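工单标题:三楼淋浴忽冷忽热,厨房热水等很久
提交人:Delali Sarpong
处理人:Mawuli Korletey(Tresik 水暖售后)
状态:已解决,观察中

Delali Sarpong 提交:
你们好,又来麻烦了。先说一声,上回你们帮忙换的洗手盆角阀一直很好用,我母亲还特意让我谢谢你们。这次是淋浴的事。大概从九月开始,早上洗澡洗到一半水会突然变凉,过一小会儿又烫起来,得一直伸手去拧。起初我以为是我自己拧得不对,后来家里每个人都这么说。厨房水槽那边倒没有忽冷忽热,就是开了热水要等很久才出来,锅都洗完一个了水才温。热水器是储水式的,50 加仑,搬进来的时候就在,牌子我看铭牌上写的是 Baidoo。淋浴龙头是前年装修时换的 Lostitz 单把恒压阀,说明书我还留着,需要的话可以拍给你们。

Mawuli Korletey 回复:
Delali 您好,谢谢您写得这么仔细,省了我不少来回问的工夫,也请代我问候老人家。您说的两件事很可能是两个原因,咱们一件一件来。先麻烦您做几样小检查,都不用拆东西:
一、找一支厨房用的温度计,把离热水器最近的那个龙头开到最热,放三分钟,量一下水温。
二、淋浴正在出水的时候,请家里人去冲一次马桶,看看水温有没有变。
三、看看热水器顶上冷水进口的阀门是不是全开着,手柄应该和管子平行。
量水温的时候小心手,别让孩子凑过来。

Delali Sarpong 回复:
都做了。最近的龙头是洗衣间那个,量出来 121 华氏度,我量了两遍,一样的。冲马桶的时候淋浴明显变烫,大约几秒钟后才缓过来。进水阀手柄是平行的。另外我顺手发现一件事,不知道有没有用:把淋浴关小一点,变冷变热的毛病反而更厉害。
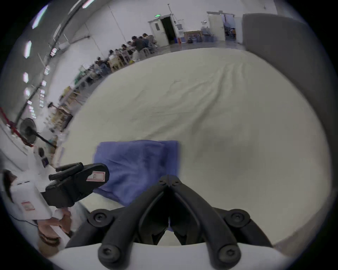

Mawuli Korletey 回复:
您顺手发现的这件事很有用!水温 121 度,热水器这头我暂时不担心,加热和温控看着都正常。冲马桶时冷水压力掉下来,恒压阀本来应该自己把热水也压小一点,两边保持平衡。现在它反应慢,关小的时候更明显,多半是阀芯里的平衡活塞被水垢卡住了。你们那一带水硬,这种事我一年要碰上好多回,前年才装的也不稀奇,您别觉得是当初买错了。

我同事 Dede Wumbei 会带一个新阀芯过去,旧的如果只是有垢,泡一泡白醋通常还能救回来,您可以留着备用。去之前想请您确认一下,淋浴墙后面有没有检修口,或者阀门本身带不带截止阀。要是都没有,我们就得关总阀,整套房子要停一会儿水,您提前接一壶水烧茶用。

Delali Sarpong 回复:
没有检修口,面板上也没看见有截止阀,那就关总阀吧。总阀在楼下车库,前面堆了些纸箱,我今晚挪开。楼下住的是 Kofi Ansah 和 Korkor Ansah 夫妻俩,跟我们共用一根进水管,我已经跟他们说过了,Korkor 说只要别赶在她做饭的时候就行。下午两点左右可以吗?

Mawuli Korletey 回复:
下午两点没问题,已经排给 Dede 了。

Dede Wumbei 现场记录:
下午两点零几分到。先在最高和最低的龙头各放了一下水,入户静压 68 psi,正常范围,不用动减压阀。关总阀泄压后拆下淋浴面板和手柄,取出阀芯。平衡活塞摇起来没有声音,完全卡死,进水口两侧滤网都有白色垢片,热水那侧更多。阀体内腔用尼龙刷清过,开水冲了一小会儿把碎垢带出来,再装新阀芯,O 形圈抹了硅脂。高温限位往回调了一格。恢复供水后让 Delali 冲了两次马桶,又开了洗衣间的冷水,淋浴温度手感稳定。

厨房那边也顺便看了。热水管从热水器出来绕了很远,外面没有保温,管子里的冷水放完之前出不了热水,这是管路长度的问题。另外水槽龙头的起泡器堵了一半,出水小,等的时间就更长。起泡器拧下来刷干净装回去,快了一些,但还是要等,已经跟住户讲明白。

Delali Sarpong 回复:
Dede 师傅人真好,还把我母亲房间那个滴水的龙头也顺手紧了一下。今天早上全家轮着洗完澡,没有一个人喊的,我坐在外面喝咖啡都觉得太安静了。旧阀芯我泡在白醋里了,泡了一夜,现在晃起来能听见咔嗒咔嗒的声音,这样算好了吗?还有厨房那个,我丈夫想装一个回水泵,网上说装在水槽底下就行,请问值不值得?

Mawuli Korletey 回复:
咔嗒响就对了,说明活塞又能走动了。用清水冲一冲,晾干,装个袋子写上“淋浴备用”,放在找得到的地方(我自己家那个就找不到了)。

回水泵的事,水槽底下那种是借冷水管当回水管用的,装起来确实简单,插座和三通有了就行。不过有一点要先跟您说清楚,刚开冷水的时候会出一小段温水,有的人家很不喜欢,尤其是直接接冷水喝的。建议选带定时和温控的,只在早晚用水多的时候开,省电也少跑热。在那之前可以先把车库那段露在外面的热水管包上保温棉,两次用水间隔不长的话,会觉得好不少。保温棉按管子外径买,接缝朝下,靠近热水器排烟管的地方要留开距离,具体留多少按产品说明和当地规范来。Jiltstead 仓库那边有现货,您要是想要,在这张工单里回一句,我让他们留着。

Delali Sarpong 回复:
那先包保温棉,泵等我丈夫研究够了再说,他研究东西一般要研究很久。请帮我留吧,管子外径我晚上去量了发过来。

Mawuli Korletey 备注:
保温棉已请 Jiltstead 预留,等住户报尺寸。淋浴部分按已解决处理,工单先不关,再观察两周。若再出现忽冷忽热,直接在本单下面回复,不用另开新单。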